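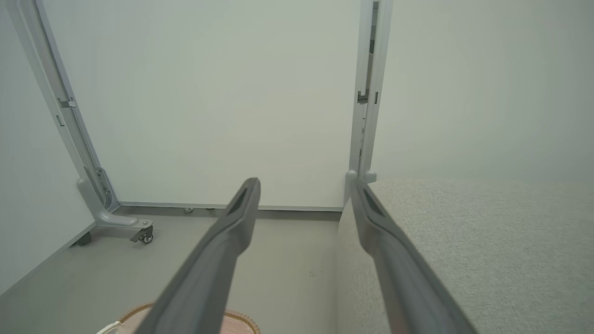
Fifty dollars a month more than the old plan, and does it come with anyone who picks up the phone? A fair question from Hayat, sent in after last issue's short note on the Skaden home tidying service. Yes, someone picks up. Tried it twice. More on that below.

For anybody who skipped the last issue: Skaden is the trial-and-lease deal from Findlow. You get a mobile base with arms, two-finger grippers, cameras on the wrists, remote setup, and a training period where the thing learns your room. Laundry, toys, small stuff on the floor. No stairs. No kitchen work yet, they say September for that and I would not plan around it.

Price. Setup is $1,300, one time. Then the monthly fee, which depends on how many hours you book. The 50 dollar bump Hayat mentions is for the plan with live support, and existing customers can stay on the old one if they ask. You do have to ask. It isn't on the web site anywhere I could find.

Delivery was quick, unpacking wasn't. Two crates, 4 bags of fasteners, one manual that assumes you already own the previous model. Page 2 tells you to pair the base before the arms are wired and the app then throws an error. Do the arms first. Support knows all about it, they said a corrected sheet is coming.

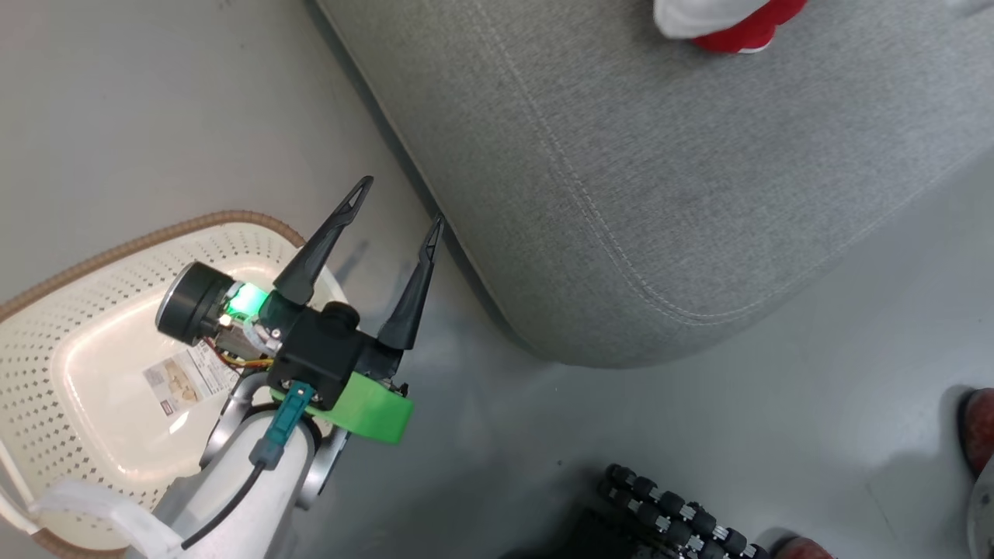

Once it's paired the setup call is good. They walk you through the joint limits, then have you jog each arm by hand so you get a feel for how stiff it is. Stiffer than I expected. The emergency stop works from the app and from the button in the box, and they make you test both before they'll unlock anything else. Liked that.

Grippers. Long thin fingers, nice for socks, dish towels, the edge of a T-shirt. Less nice for anything heavy and round. A full water bottle slid out on me two times and I quit trying. Wustier sells a wider rubber pair that is supposed to fit the same mount, have not tested it, and Findlow wouldn't say if it voids the warrenty. If a reader has a straight answer on that please write in.

The wrist views are the best part of the package in my opinion. You get them live in the app next to the head view, and when a pick goes wrong you can usually tell why. Lag was fine on my connection, bad on phone data. Recordings stay on the base unless you opt in to sharing. The opt in box came unchecked, good.

Noise, since several of you asked. Arms are quiet. Base is not, mostly on hard floors. Rugs are a mixed bag, flat ones ok, anything with fringe gets dragged along.

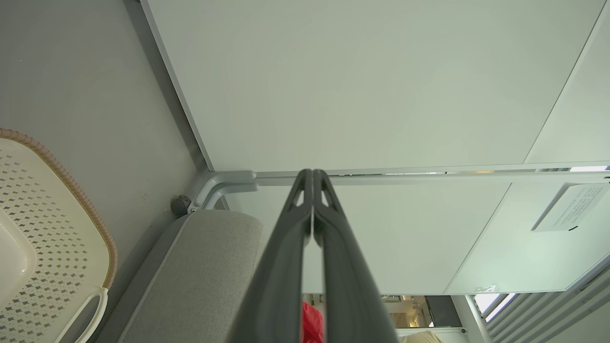

The learning period is where the money goes, so read that bit of the contract slowly. You book sessions, an operator drives the arms remotely, and the base practices on its own afterward. Move the furniture much and you may need another session. First one of those is free, then it's billed by the hour. I got the free one used up in no time by swapping a couch around. My fault, still annoying.

Cancellation: 4 weeks notice, in writing, and they send the crates back to you for packing. Keep the foam from the fasteners bags, they count it.

So who should get it. People with a big single-level space and laundry that never ends, maybe. A small apartment, I'd wait for the kitchen update and see what the fee looks like then. Findlow is taking orders for the next round now and the sign-up form is on their service page, pick "trial" in the drop down or you'll get put on the full lease by defualt.

Wustier gripper test next issue if the parts show up.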